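Keeping old washing machines going

Denise Orchard did not plan to go into washing machines. She was doing payroll for Saarinen, a building supply company in Lukance, when her own washer stopped draining halfway through a load of towels. The repair company wanted more for the visit than she had paid for the machine. She took the back off it herself and found a sock in the pump.

"It was a baby sock," she says. "My youngest was nine by then. I have no idea how long it had been in there."

She fixed her sister's machine next, then one for a woman down the street, and by the following May she had given notice. Her shop, Stallomell, now repairs washers and dryers, sells used parts, and turns away a fair amount of work because the machine in question can't be opened without breaking it.

That last point is the one she wanted to talk about. Older washers, she says, are mostly screws and clips. The cabinet comes apart, the tub comes apart, and the bearings behind the drum can be pressed out and replaced. A lot of newer ones have a tub that is welded shut at the factory. The bearing inside costs very little, but you can't reach it, so the customer is told to buy a whole tub and drum together. By then most people give up and buy a new washer.

"People think they broke it," Denise says. "They come in and apologize to me. They say they put too much in, or they used the wrong soap. Sometimes they did use too much soap. But a bearing wears out. It's supposed to wear out. That's why you should be able to change it."
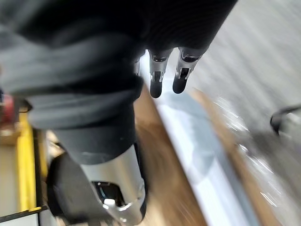 What should a person look for when buying a washer they want to keep?

Denise tells people to ask the store whether the tub is bolted or welded, and to ask for the price of a door seal and a drain pump before they pay for anything. "If they can't tell you what a door seal costs, go home and look it up," she says. "If you can't find one for sale anywhere, don't buy that machine." She doesn't care much about the number of programs. Most of her customers use two, and one of those is the quick wash.

She is also not impressed by spin speed. A very fast spin gets clothes drier, but it is harder on the bearings and the suspension, and she would turn it down a notch for everyday loads. She does this at home. Her husband turns it back up.

Loading matters more than brand, in her view. A single heavy item is worse for a machine than a full drum of shirts, as the weight sits on one side when it spins. Bath mats are the main offender. She has a low opinion of bath mats with rubber backing, which shed crumbs of rubber into the filter, and she would rather people washed them in the tub with a brush.

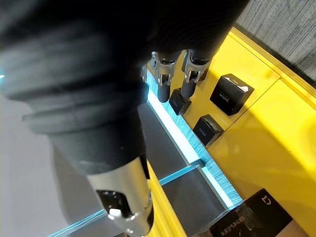

By Tyyne Kallio
Contributing writer, home and repair
11/06/2020

The business runs on used parts, and that means a lot of taking apart. Denise buys dead machines from landlords and from a hauler who works the east side of Lukance. Each one gets stripped for its motor, pump, door latch, control board and shock absorbers. What's left goes for scrap.

Control boards are the hardest thing to get. The shop sees many machines made by Viltia, a brand that sold well in the area and has since stopped making washers. There are plenty of Viltia motors to be had. The boards are another matter, and she has customers waiting for one to turn up.

"I can fix some of them," she says. "If it's a relay, or a bad solder joint, that's twenty minutes. If it's the main chip, I can't do anything. The program is on there and I don't have the program."

She would like manufacturers to be made to sell boards for longer, and to publish the fault codes. At present she gets her codes from old service manuals, from other repair people and from a notebook she keeps by the phone. The notebook has been wet more than once. Some pages are copied out again from memory and she marks those with a star, so she knows to check.

Hiring has been slow. She has three people working with her, and it took a long time to find them. Few schools in the state teach appliance repair, and the people who know it best are close to retirement. She trains from scratch. New hires start on dryers because there is less water and fewer ways to flood a customer's kitchen.

"I want somebody who cleans up after themselves and reads the label before they unplug things," she says.

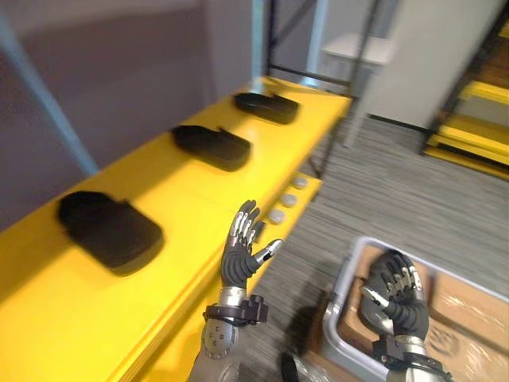

She also wants them to be able to talk to customers, and this turned out to be the harder thing to teach. A person without a washer is usually in a bad mood. They have been to the laundromat, or they have been rinsing school clothes in the sink. They want a price over the phone, and Denise won't give one until she has heard the machine run.

She does listen over the phone, though. She asks people to hold the receiver near the drum and turn it by hand. A low rumble is a bearing. A rattle that comes and goes is more often a coin or an underwire caught between the drum and the tub, and she will talk the customer through getting it out if they are willing. She doesn't charge for that.

What she charges for is time. A pump takes around half an hour. A door seal can take longer, mostly because of the wire spring that holds it on. She hates the spring. Bearings take most of an afternoon, and on an old machine she calls the customer first to talk about whether it's worth it.

Her rule is simple enough. If the drum is sound and the cabinet isn't rusted through, she says fix it. If the drum support has cracked, she says let it go, and offers to buy the machine for parts.
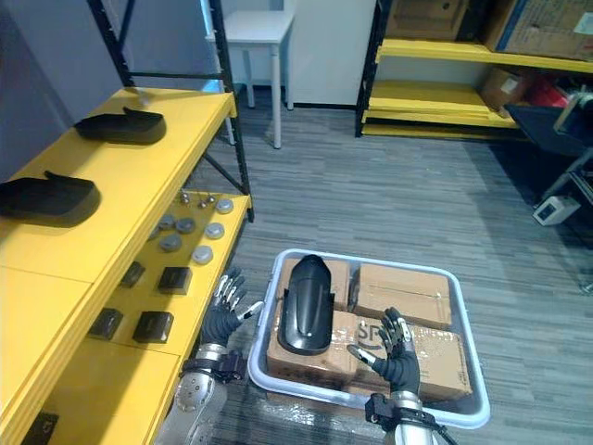

Yellow shelving and a gray tray in the storage room.

There are things owners can do that cost nothing. Leave the door open between loads. Clean the filter, which on many front loaders is behind a small panel at the bottom, and put a towel down first. Run a hot wash with nothing in it now and then. Use less detergent than the bottle says, and less again if the water is soft.

"Half the smells people call me about are soap," Denise says. "It sits in the hoses and goes gray. They add more soap to get rid of the smell."

She still has the washer that got her started. It is on its second pump and has a door handle from a different model, a slightly different white from the rest of the door. The baby sock is in a drawer at home. Her daughter, who is now taller than she is, has asked her to throw it out.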